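Jul 22, 2025

The Clalari open day is free, provided you don't count the parking. Rosângela Dantas met our group at the door with name stickers and walked us to the block corner, where a light blue foam mat of puzzle tiles lay waiting for knees younger than mine.

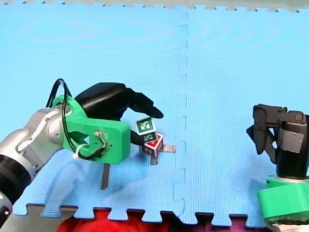
Can visitors get down on the mat? Only with shoes off, and the sign-up sheet fills before lunch.

I had expected towers. Most of the talk was about stacking two small cubes, one on top of the other, a subject I believed I had mastered in preschool. Rosângela gave it 20 minutes and I took notes — almost a page of them.
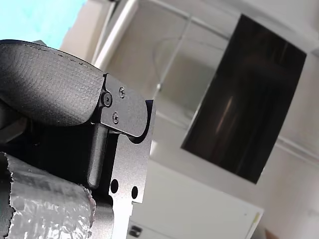
After that came coffee in the Lombardi room, where the cookies had been stacked with far less care than the cubes. Next open day is in March. I'd bring thicker socks.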